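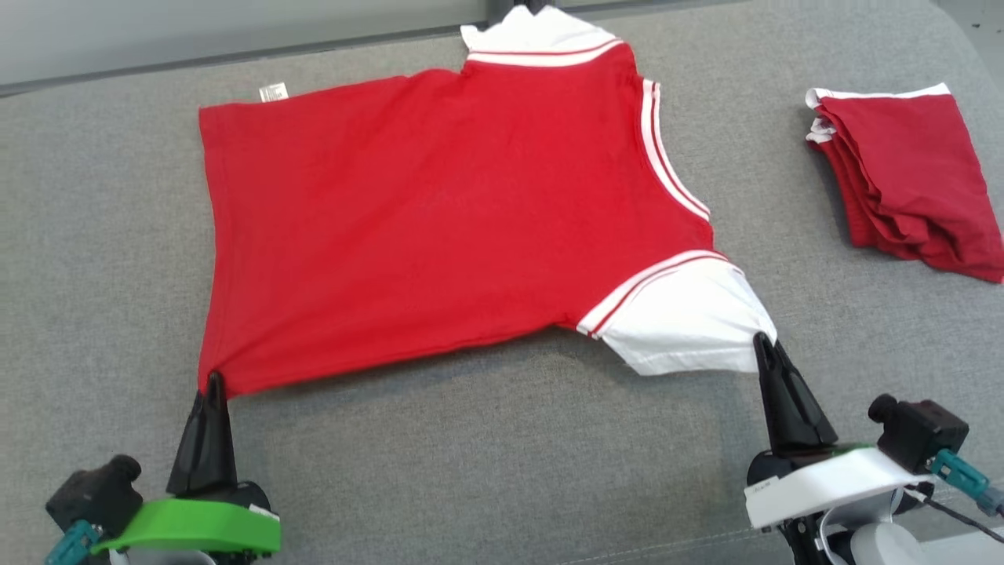
Can a Robot Really Fold Your Shirt?

Maybe you have seen videos where a robot folds a pile of laundry while cheerful music plays. It looks easy. It looks like you will never have to fold anything again.

Don't throw out your laundry basket yet. When a video like that comes on, there are good questions to ask. Did the robot do it on the first try? How long did it take? Did a person help? The Orstead Robotics Club spent a whole season on folding shirts, and its members learned to ask those questions about their own robot, too.

What the club does

The Orstead club is for students in middle school. They meet after school, from 3:30 until the late bus comes. Every year they enter the Irnance Challenge, a contest where student teams teach a robot to do one chore. One year it was setting out cups. The next year it was watering plants, and there were a lot of wet shoes.

Then the contest picked laundry. Each team had to fold short-sleeved polo shirts and put them in a stack.

The club named its robot Tapia. Tapia has two arms, and each arm ends in a gripper. A gripper is a bit like a hand, but it can't do nearly as much. Yours has four fingers and a thumb, and it can feel whether cloth is thick or thin. A gripper mostly opens and closes. In the picture you can find one gripper with a bright green part and one with a white part. Each of them has its own small black camera. Look for the round lenses.

Why shirts are so hard

Think about a wooden block. If you pick it up, it stays a block. You can turn it over or put it behind your back, and it is still the same shape. Robots are pretty good with blocks.

Now think about a shirt. Pick it up by the sleeve and it turns into a long droopy thing. Pick it up by the middle and it turns into a lump. Drop it twice and you get two different piles. There are more ways for a shirt to lie on a couch than anyone could ever write down in a list.

So a robot can't just remember one set of moves. It has to work out where the collar is, where the sleeves are, and which bit to grab. If it grabs the wrong bit, every step after that goes wrong as well.

Even a shirt that is spread out flat has wrinkles in it. Look at the cloth between the two grippers. One gripper has a corner of the red part and the other has the tip of the white sleeve, and the edge between them still sags. You would probably give it a little tug without thinking. A robot has to be taught that tug.

How do you teach a robot to fold?

There are two main ways.

The first way is to write rules. "Find the sleeve. Close the gripper. Lift." The club tried rules first. Rules worked well when the shirt was put down just right, and badly when it wasn't. Since shirts are almost never put down just right, the club gave up on this after a few weeks.

The second way is to show it. A student moves the arms by remote control and folds a shirt, and the computer saves what the cameras saw and how the arms moved. One saved try is called a demonstration. The computer then looks for patterns in a big pile of demonstrations. If it goes well, the robot can fold a shirt that is lying in a way it has never seen before.

If it goes well. That is a big if! The club recorded 24 demonstrations in the first week, and everyone was sure that would be plenty. Tapia used what it had learned to pick up a sleeve, wave it, and put it back. The students kept going until they had 288. By then a lot of them were very, very good at folding shirts, which made some parents happy.

Did it work?

Sort of. This is where you have to be careful, because "it worked" can mean a lot of things.

Before the contest, the club ran a test. They gave Tapia 108 tries with red polo shirts. The rule was simple: no one could touch the shirt or the robot once a try had started. A fold counted only if both sleeves were tucked in and the collar was showing.

At first some students wanted to count the almost-good ones. You can probably guess how that argument went. If you count "almost," your score goes up and your robot stays exactly the same. So they stuck to the rule, and the score was lower than they had hoped.

Then they tried a blue shirt. Tapia had only ever practiced on red shirts with white trim, and it closed its gripper on nothing at all. It may have learned "grab the white bit at the edge of the red bit" and not much about shirts. The club isn't sure. It is hard to look inside a trained robot and see what it is paying attention to, and grown-up engineers have the same trouble.

At the Irnance Challenge there were 18 teams. The team from Muronmont had the fastest robot, but it dropped things. Tapia was slow and came in somewhere in the middle.

Be a robot detective

Next time you see a robot doing something amazing, try asking:

Is the video sped up? Watch for people in the background. If they zip around like ants, it is.

Is the robot deciding for itself, or is someone steering it?

How many tries did it take to get this one? Nobody posts the other tries, or hardly anybody.

Would it still work with a different shirt, in a different room?

You can ask these and still think robots are great. The students at Orstead do.

Try it at home

Put an oven mitt on each hand, so your fingers are all stuck together. Lay a T-shirt on the couch. Now fold it using only a pinch from each mitt — no flattening with your palms, and no using your chin.

Next, close one eye and do it again.

Last, ask a friend to tell you every move while both your eyes are shut. Your friend will say "grab the corner," and you will want to know which corner. Now you know how it feels to be Tapia, at least a little. Swap places when you're done, and let your friend wear the mitts.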